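Progress note for the Duledside fund, October. Covers the kitchen clear-up strand and the bit of shop-floor work at Bellero. Written quickly between runs, sorry, full tables are in the spreadsheet.

**Short version**

Clear-up strand is on track. Shelf strand is behind. Money fine for now, one ask at the end.

**Where we said we'd be**

By now you were promised a two-handed robot that could tidy a kitchen worktop in simulation without a person steering it, and a first go at the same chores in the real test kitchen. First half done, more or less. Second half started, not going well yet, see below.

**Kitchen, simulated**

We ran 102 worktop clear-ups in the simulator using the Luvari control software. 70 finished with everything put away and nothing dropped. The rest mostly failed on round things. Tins lying on their side are the worst, the fingers come in from above, touch one end and off it goes. Fruit is better than we expected. Bowls ok if they're upright. Anything flat on the worktop (paper, a cloth) still confuses the grasp planner, which wants to pick up the paper and whatever is on it as one thing.

Pans we have moved to their own list. Robot can find the handle reliably but lifting a heavy pan by the handle alone makes the wrist sag, and then it gets set down crooked. Two hands would sort it, one on the handle and one under the rim, but the timing between the arms is not there yet.

Speed is poor. A clear-up takes the robot 20 minutes. Any of us would do it in 2. We haven't tried to make it faster becuase there is no point until it stops rolling tins.

The layouts now change between runs, so it can't just learn where things live. A typical one has a tin and a pear to deal with at the same time, one for each hand, and the skillet left in between.

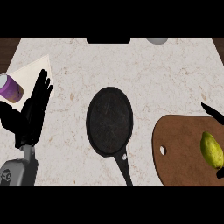

Jaramillo, reading the draft of this: "Fine, but put down somewhere that a clear-up is only half the chore. Nobody in a real home stops at putting the pan away. It wants washing, and the board wants wiping, and you haven't touched water at all. I'd not let the fund think we are one step from a robot that does the kitchen."

Fair, and leaving it in. No washing, no wiping, nothing wet. It was never in this phase but the proposal did use the word "kitchen" rather freely and I can see how it reads. We'd call the present stage picking up and putting down, with some sorting.

**Kitchen, real**

Test kitchen was ready late, the worktop came the wrong depth and had to go back. So only a handful of sessions. What we can say:

- grasps that work in the simulator mostly work on light things
- they mostly don't work on shiny things, the depth readings go to pieces
- the real hand is weaker in the thumb than the simulated one, so we've turned the simulated one down to match and will have to rerun
- someone has to stand by the stop button the whole time

That rerun means the 70 above will probably drop. Better you hear it now.

**Shop floor (Bellero)**

Bellero let us have one aisle after closing. Job is facing up: pull the stock to the front of the shelf, labels outwards. Pulling forward works. Turning labels doesn't, it over-rotates and then hunts back and forth. Their staff were patient about it but the verdict was that it's quicker to do it by hand, and it is. We also lost an evening to the lift being out.

Not yet worth a second shop. I'd like to hold the shelf strand at one aisle until the label turning is fixed, and put the hours into the kitchen.

**So can it do chores yet**

Unsupervised in a home, no. In a simulator, a narrow set of them, slowly. On the shelf, half of one. The clear-up is the one I'd back to get to real use first.

**Next**

- rerun all the clear-ups with the weaker thumb
- tins: try a low side approach, fingers behind and thumb in front
- two-handed pan lift, simulator only
- teach planner that paper is not part of the tin
- matte spray on the shiny test items so we can at least seperate the sensing problem from the grasping one

**Ask**

Can we move the unspent travel line over to a replacement hand? The current one has play in two of the finger joints and we've no spare. Need a yes or no before we book the next block in the test kitchen.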